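### 4.3 碗、架子与满墙的花

前两节处理的都是素净背景下的餐具，边界清楚，描述起来也省力。本节转到花纹最密的一组陈设，我们在工作笔记里一直叫它“花墙组”。这是全部材料中最让人兴奋的一部分：墙面有花，台面有花，碗上也有纹样，三层图案叠在一起，一只碗究竟靠什么从中“站出来”，在这里成了一个非常具体的问题。

材料取自 Stilow 图集。图集收录家居台面图像 3,463 幅，按陈设分组，花墙组是其中墙面图案尺度最大的一组。墙面画的是牡丹、雏菊、蕨叶和蓟花，黑色线描，粉、黄、淡紫填色，花间停着带斑点的蛾子。单朵牡丹画得很大，近处的碗反倒常常显得小巧。台面上则是淡淡的玫瑰与绿叶，颜色浅得多，像是墙面图案褪到远处的回声。这种一浓一淡的搭配在传统布置里很常见，我们很高兴能在同一组材料里同时遇到。

花墙组的餐具沿用了 Hendricks 编目法，每件记三项：底色、纹样、姿态。底色和纹样容易理解，姿态一项需要多说几句。碗的姿态分为正放、倒扣、侧立三种，编目时只记看得见的朝向，不推测它是否洗过，也不推测下一步要放到哪里。图 3（b）里四只碗恰好分成两处：沥水架里两只，一只带蓝色几何纹，一只白底深色点纹；架前倒扣着 2 只，浅绿底白色回纹的在左，白底棕色格纹的在右。倒扣的碗把外壁整个翻给人看，纹样反而最完整，这一点在素色餐具中几乎体会不到。同一台面上还有一只侧倒的银框小闹钟和一把金属丝夹子，二者按“非餐具”和“用具”分别登记。

图 3（c）中，架子右侧立着两只碗，左边一只蓝白花纹，右边一只白灰相间，带格子状的纹理。黑色金属丝在这里起了很好的衬托作用：竖直的细线与碗上的图案方向不同，粗细也不同，眼睛很容易把它们分成两层。图 3（d）是近处俯看沥水架的情形，餐具筒的竖条挡在前面，后方露出一件蓝白花纹的圆形物，密密的三角和交叉线仍然可辨。我们按“圆形物，蓝白纹”登记，器型一栏留空。这幅图里另有一块白板，上面印着淡蓝绿色的蝴蝶，与墙上的花放在一起看十分有趣。

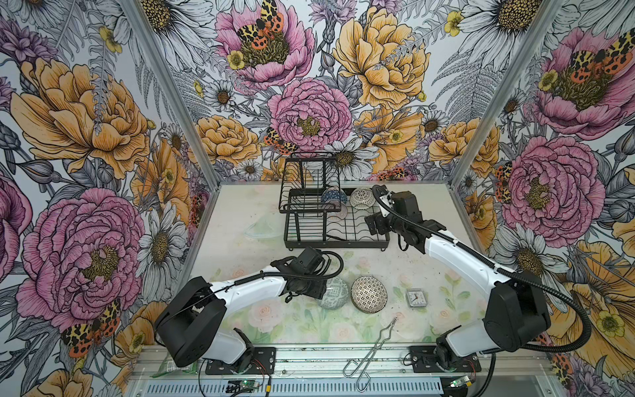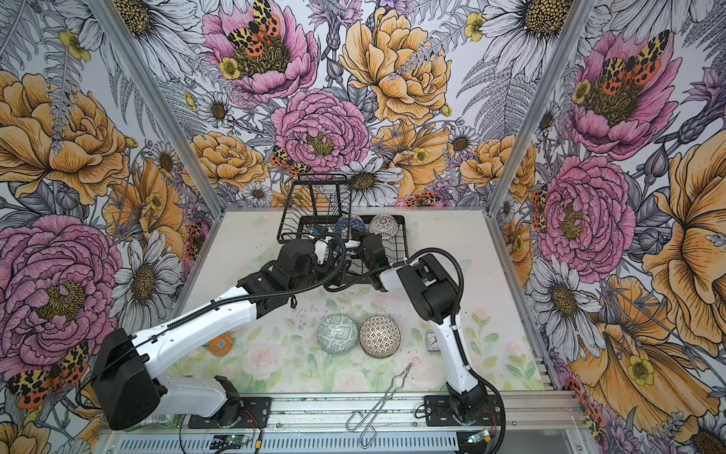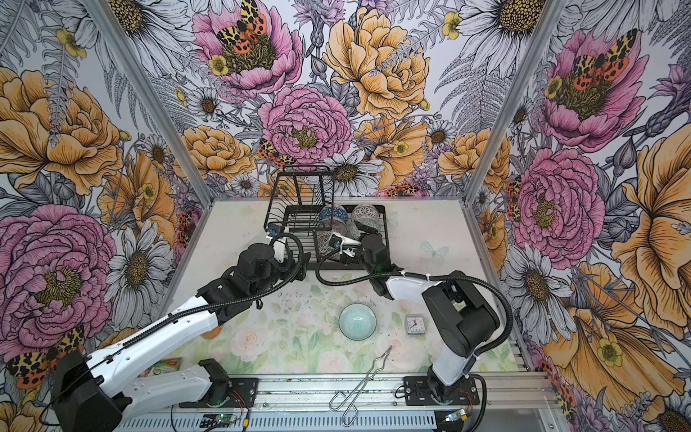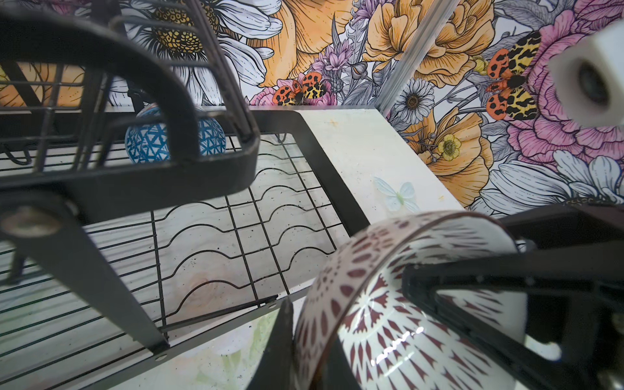
图 3　花墙组：花卉墙面与沥水架。自上而下为（a）至（d）。

为了比较纹样之间的“争夺”，我们采用 Suvis 量表中的三个维度：线条粗细、图案单元的大小、色彩浓度。每个维度由 2 名编码者独立打分，分歧经讨论后取一致意见。编码者先看餐具，再看背景，中间隔一段时间，避免刚看完的大花影响对小纹样的判断。这个次序是预编码时摸索出来的。最初我们让编码者一次看完，结果“色彩浓度”的评分普遍偏低：满眼都是橙黄和粉红之后，什么蓝色都显得淡了。

三个维度里，图案单元的大小最有解释力。几何纹、格纹这类小而规则的单元，放在大朵花卉前非常醒目，编码者往往一眼就能指出来。若碗上也是花，哪怕颜色相差很远，指认时也会迟疑。这个结果与日常经验相合。许多家庭喜欢买成套的花卉餐具来配花壁纸，摆出来确实热闹好看，收拾的时候却要多找一会儿。我们访谈中有一位受访者说，她家最好找的碗是一只蓝格子旧碗，跟家里哪样东西都不配套。

线条的作用要复杂一些。花卉墙面以黑线勾边，沥水架也是黑色细线，二者有可能连成一片。按量表的预期，架子应当是全组最难辨认的物件。编码结果却要乐观得多，架子的得分一直不错。我们的解释是，墙上的黑线弯曲多变，粗细随花瓣走；架子的线平直、等距，即便托盘槽里有波浪形的一段，也是成排重复的。规则本身就是一种标记。Starner 分组方案曾把“线状器物”归入背景，我们认为对沥水架应当单列，后文的统计均按单列处理。

台面的花纹容易被忽略，值得在此补上一笔。浅色玫瑰和绿叶本来不与餐具争夺注意，但碎屑、深色小点落在上面以后，浅花之间就多出一层不规则的斑。编码者对这层斑的处理很不一致，有人当作台面的一部分，有人逐一圈出。我们最后规定：小于碗足直径的散落物一律合并记为“台面散点”，只记有无，不记多少。规则简单，却让后面的工作顺畅了许多，复核时只剩 2 处需要重新商议，都与浅色叶片的边缘有关。

姿态与纹样之间也有值得继续追踪的联系。正放的碗露出内壁，许多碗内壁素白，外壁的纹样只剩口沿下的一条；侧立在架上时，内外两面各占多少全看碗的倾角。因此同一只碗在不同姿态下，量表得分可以相差很大。我们一度想给每只碗取一个平均分，试算后放弃了，平均分把最有意思的变化都抹平了。现行做法是按“碗加姿态”计分，一只碗可以有多行记录。表 4 列出了这些记录的汇总，素色碗作为对照列在表末。

下一节讨论抽屉和橱柜内部的陈设，那里光线较暗，色彩浓度一项改用另行校准的色卡，其余两项的打分办法与本节相同。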